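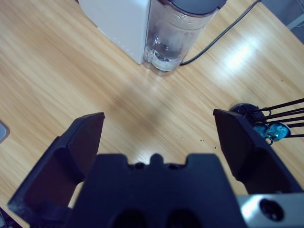
## 4. Datos y estrategia de estimación

### 4.1. Construcción de la muestra

El análisis se apoya en los anuncios de alquiler de vivienda amueblada publicados en el área de Prutthorpe y recopilados por el portal Zirnuvent. El fichero de partida, cerrado el 26/9/21, contiene 2724 anuncios con dirección verificable, superficie útil declarada y renta mensual. Se excluyeron los contratos de temporada, las habitaciones en piso compartido y los anuncios duplicados por distintas agencias. También quedaron fuera las viviendas cuya superficie declarada difería de la catastral en más de un 10 %, umbral que ya empleó Mathew en su estudio sobre el mismo mercado. La muestra final consta de 1608 observaciones.

La depuración de duplicados planteó dificultades. Una misma vivienda aparece con frecuencia anunciada por el propietario y por uno o dos intermediarios, con rentas ligeramente distintas y redacciones independientes. Cuando coincidían la planta, la superficie y el año de construcción, se conservó el anuncio de fecha más antigua, por entender que refleja mejor la renta de salida. Esta decisión tiende a elevar la renta media observada, dado que las rebajas posteriores no se incorporan al valor inicial. En el apartado 6 se repite la estimación con el último precio publicado.

### 4.2. Variable dependiente y variables explicativas

La variable dependiente es el logaritmo de la renta mensual por metro cuadrado, sin gastos de comunidad. Entre las variables explicativas figuran las habituales en los modelos hedónicos: superficie, número de dormitorios, planta, ascensor, calificación energética y distancia a pie hasta la parada de transporte más próxima. La localización se recoge mediante efectos fijos de sección censal.

El interés del trabajo se centra en el grado de equipamiento. Los anuncios emplean el término «amueblado» con sentidos muy diversos, y la legislación local no fija un contenido mínimo. Siguiendo la propuesta de Shakya, se distinguen tres niveles: básico, cuando se ofrecen únicamente los muebles de dormitorio y cocina; intermedio, cuando se añaden el mobiliario de estar y los electrodomésticos principales; y completo, cuando el inventario incluye menaje y pequeños aparatos, por ejemplo una cafetera de cápsulas. La asignación se realizó a partir del texto del anuncio y, en caso de duda, del inventario anexo al contrato tipo de la gestora.

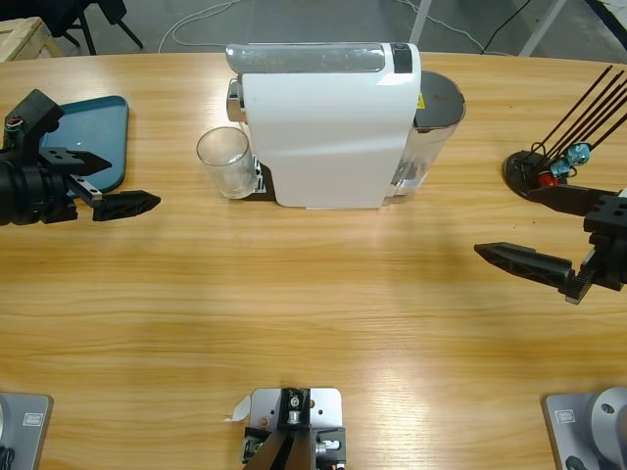

La codificación fue efectuada por dos personas de forma independiente. Las discrepancias se concentraron en la frontera entre el nivel básico y el intermedio – sobre todo en viviendas de un solo ambiente, donde el mobiliario de estar y el de dormitorio se confunden – y se resolvieron por acuerdo. La antigüedad de los muebles no pudo codificarse con fiabilidad, por lo que se omite del modelo principal.

### 4.3. Especificación

El modelo se estima por mínimos cuadrados ordinarios con errores agrupados por edificio. El nivel básico actúa como categoría de referencia. Los intervalos de confianza se contrastaron mediante un procedimiento de remuestreo con 1000 repeticiones, que respeta la misma agrupación.

Cabe esperar que el equipamiento no sea independiente de la calidad no observada de la vivienda. Un propietario que renueva la cocina suele renovar también la instalación eléctrica, y esta segunda mejora rara vez se menciona en el anuncio. Para acotar el sesgo se estima una segunda ecuación restringida a los edificios con al menos dos viviendas en la muestra, en la que los efectos fijos de edificio sustituyen a los de sección censal. La promoción Chaturvedi, de construcción homogénea y propiedad dispersa, aporta buena parte de la variación útil en este ejercicio.

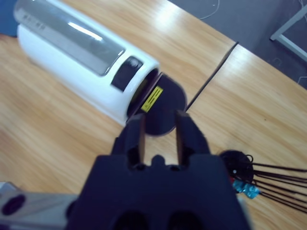 Los contratos gestionados por Grusano reciben un tratamiento separado. Esta gestora aplica un suplemento uniforme por inventario completo, con independencia de la superficie, de modo que su inclusión sin control atenuaría artificialmente la relación entre equipamiento y renta en las viviendas grandes. Se introduce por ello una variable indicadora y su interacción con el nivel de equipamiento.

Por último, la renta anunciada puede diferir de la finalmente pactada. Los registros de fianzas permitirían corregir esta diferencia, pero el acceso a los datos individuales no estará disponible hasta noviembre. Los coeficientes del apartado 5 deben leerse, en consecuencia, como primas sobre la renta de oferta.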